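Tips from building a hand-held gripper at the dining table

My workshop is a round table with a tablecloth on it, so take all of this as advice from somebody who has to clear up before dinner. I've been building a two-finger gripper since August, the kind you hold in your fist, and I've made most of the mistakes already.

Print the fingers flat and let them cool on the bed. I pulled my first pair off warm and they bowed like bananas. Vicente Lucero, who got me into this, leaves his overnight, and I've never had the patience for that, but an hour seems to do it.

Cut-outs are your friend! My first fingers were solid slabs and my wrist ached after ten minutes. Opening up holes in the plates brought the whole tool down to 400 grams, and they bend no more than the old ones did as far as I can tell.

Don't crank the screws. Plastic strips if you look at it wrong. Start each screw by hand, turn it backward until you feel it drop into the thread, then go forward and stop when it's snug. If you do strip a hole, a dab of epoxy and a fresh pilot hole the next day will save the part (I have two like that and they're holding up fine).

Wipe the pads before you glue them. Rubbing alcohol on both sides, wait for it to dry, then clamp. I skipped this on the Ellby pads and lost one behind the radiator – still there, I think. The ones from Orton came with sticky backing and I peeled it off and glued them anyway.

Keep an egg carton for the small hardware. One cup per screw length, lid shut whenever you get up. The tablecloth has a lace edge, and I can tell you an M3 washer goes into lace and stays there.

Practice on fruit. It's cheap, it comes in awkward shapes, and you can eat the failures. Start with something big and firm like an orange, which forgives a lot, and go on to a mandarin once you've got the feel of the squeeze.
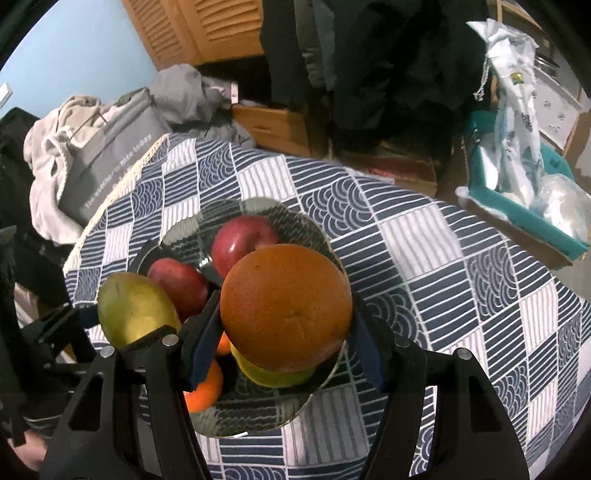 Pears I'd leave for last, and only hard ones. A ripe pear will show you every corner on your pads the next morning, little brown squares all over it. If you see those, round the pad edges with 70 grit and then go over them again with something finer. Same goes for mangoes, and they cost more, so I go easy.

Wash the pads afterward with dish soap and a soft toothbrush. Citrus oil makes them slick.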